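Re: How many demos before you change the setup?

odoi_bench
Posted 9:14 am
We're collecting pick and place demos on a two-arm setup, teleoperated. The task is one item from the table into an open container. I have 100 episodes with the container in the same spot and the policy does fine there. Move the container a hand's width and it drops the item on the table where the container used to be. Do I keep going to 1,000 and hope it sorts itself out, or throw these away and start over with everything moved?

stedthorpe
Posted 9:40 am
Don't throw anything away. Don't go to 1,000 like that either. You'll get a very confident policy that knows one spot.

Do 50 with the container in new places and train on the whole lot. See what changes before you plan the rest.

vakis77
Posted 10:02 am
I'd disagree on keeping the old ones. With 100 fixed and 50 moved, two thirds of your data still says the container doesn't matter. We had this with a sorting task and the old episodes kept pulling the arm back to the middle. Dropped them and it got better with less data.

stedthorpe
Posted 10:11 am
Did you try weighting them down first? That's one line in the loader.

vakis77
Posted 10:19 am
Yes. It helped some. Dropping them helped more. Our wrist cameras were badly placed at the time though, so the model may have had nothing else to go on.

odoi_bench
Posted 11:30 am
Wrist cameras are okay I think, the item is in view until the grasp closes. The head camera is where I lose things. When the container is near the front its lower edge is out of view.

Other thing I should have said: two operators, and they don't do it the same way. One goes straight for the item. The other holds the container with the free arm first. Should I pick one?

Macarena Iglesias
Posted 12:05 pm
Pick one and write it down. We ran a set of 808 episodes at Brirwood last February with three operators and no written instructions, and sorting out who did what afterward took longer than recording it. Some people steadied the container, some didn't, one did it only when it had slid in the episode before. The policy would reach for the side, stop, go back, and reach again.

If your container is light I'd use the free arm. If it's heavy it's wasted motion and you should leave that arm parked.

brk_lane
Posted 12:48 pm
I don't agree that you need one style. Mixed styles are fine if the model can handle more than one answer, and most of the current ones can. What hurts is hesitation. Cut the episodes where the operator stops to think and leave the rest alone.

Macarena Iglesias
Posted 1:10 pm
Maybe with a lot more data than he has. At 100 episodes I'd still want one style. Agree on the pauses.

odoi_bench
Posted 1:22 pm
Container is light. Free arm it is, then. How do you write the instruction so that people follow it?

Macarena Iglesias
Posted 1:51 pm
Short. Ours is on a card taped next to the operator station:

Left gripper to the outside of the basket, under the rim. Leave it there.
Right gripper picks up the roll and puts it in.
Open, lift, both arms home.
If you drop the roll, mark the episode and keep recording.

Between episodes you turn the basket a little and move the roll. Don't put either one back on a mark. People like marks – take the tape off the table. 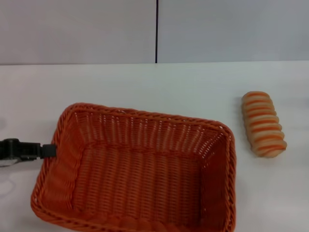
Change the angle of the roll as well as its place. We forgot that for the first 50 and the gripper came in with the same wrist turn every time, whichever way the roll was lying. I'd get another 50 with both moved, train, and then go back to the argument about your old set.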